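By October I'd folded so many sweatshirts that my own laundry started to look like homework. I'd signed on with Fluvivard for a couple of weeks, mostly out of nosiness, and Domnica Manole, who runs their home recordings, handed me a pair of grippers and told me to go slow. Slower than that, she said, watching me attack a sleeve.

The idea is simple enough (or it sounded simple over coffee!). You do a chore with the grippers, they record it, and the learning system gets one more example to chew on. 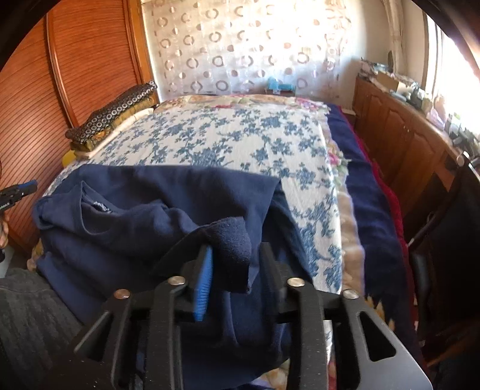
Fleece is my nemesis. Pinch too little and it slides away, pinch too much and you've grabbed the quilt as well — and yes, Domnica keeps those takes too, in a separate pile. Radu Anghel goes through every one at night and marks where each fold starts and ends. My first batch had 81 takes, and he sent back two pages of notes, mostly about my left hand.

I've got another batch tomorrow at 3. It's towels, thank goodness.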